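Dressing for the Cold Room: Gloves, Layers and the Gromcombe Packing Trial
Final report, Wastel project group

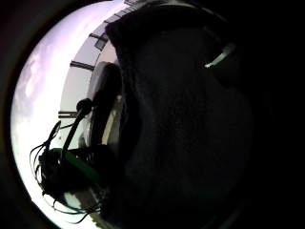 Khamphan objected at our first review that a glove thick enough to keep a hand comfortable is too thick to pick up a label, and asked which of the two we planned to fix. We wrote down "both." This was optimistic.

1. What we did
We packed 500 cartons in the Gromcombe store over one October, half of them bare-handed and half in gloves. The gloves came from the Jarkero bargain bin, in the one size Jarkero believes people have.

2. Results
Bare hands were faster for the first 80 cartons. After that the bare-handed team began taking long, thoughtful breaks near the kettle, and the gloved team caught up. Gloves lost most of their time at the tape dispenser. We ruined 26 labels, nearly all by sticking them to ourselves.

3. Problems
The original plan called for 873 cartons. The store did not own 873 cartons. We should have asked before drawing the charts.

4. Recommendations
Fold over one corner of each label before the shift starts. Keep the tape on a weighted stand. Buy gloves in at least two sizes, and move the kettle farther from the bench if speed matters more than morale.

Raw timings are in Appendix B. Appendix A was the charts.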